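Visit report: Prosteo open day, Prendton, 03/09/2021

Prosteo opened its Prendton workshop to integrators for the afternoon. I went to compare hand-held grippers, having spent most of the summer on the Brallidum parallel jaw and wanting a second opinion on finger stiffness. There were 24 places and all were taken.

The first hour covered controllers. Two were on the bench, both driving the same arm through the same pick routine. The older unit overshot on short moves and had to be slowed down. The newer one held its path, but its setup menu is poor and the manual does not yet match the firmware. Đỗ, who supply the arm, expect to issue a corrected manual in October.

After the break we moved on to the hand-held units. Visitors could pick one up and try it, with the wide-angle camera mounted behind the fingers.

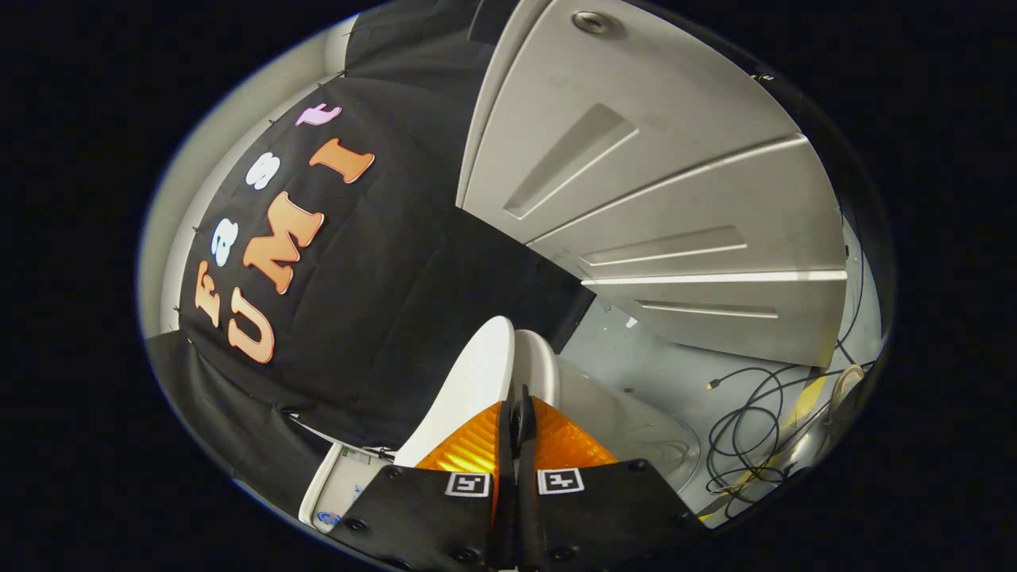
My main interest was how the fingers behave under side load. Soft ribbed pads forgive a bad approach angle, which suits demonstrations recorded by hand, but they twist when the object is heavy and gripped off centre. I tried 5 objects. A mug, a sponge and a cardboard box gave no trouble. A steel bracket rotated in the grip each time, and a full water bottle slipped on 2 attempts out of 6. The Brallidum jaw holds the bracket without difficulty and crushes the sponge.

The fisheye lens gives good coverage to the sides at the cost of detail near the rim. Marker tracking was steady at normal hand speed and dropped out on fast wrist turns. Exposure was left on automatic, and I would have liked to see it fixed.

Prices were not given. Parking is behind the building and fills early.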